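Chapter 2: Cloths, Cables and the Floor

By Yamila Palma

We use cookies to remember your reading settings. Accept / Manage

I used to start every tidy-up at the desk, because the desk was what annoyed me. Then I'd drop a dust cloth, bend down for it, and meet the real mess — cords, bags, all the stuff that slides off chairs and stays put. So in this chapter we start at our feet. A shared room with a plank floor is a great place to learn on (you can see everything against the wood!), and one pink cloth is plenty to begin with. 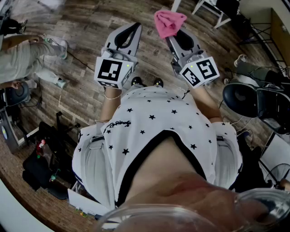

Should you pick up the loose things or sort out the cables first?

Pick up the loose things first. Cloths and bags hide cords, and you can't plan a cable run you can't see.

When I wrote the first Vustomby workbook I had it the other way around, and I spent a whole February untangling cords only to bury them again under my own laundry. I've gotten better since then, mostly by being lazier. I keep one basket by the door and everything soft goes into it, folded or not.

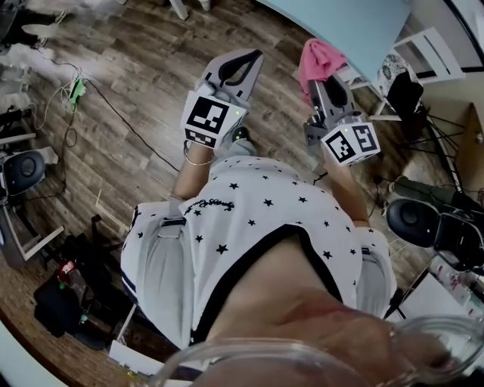 Once the basket is full, I leave it alone and walk the walls, following each cord from its plug to whatever it feeds. Take your time with this part. Exercise 2 asks you to do it in your own room, so grab a pencil and some masking tape before you turn the page.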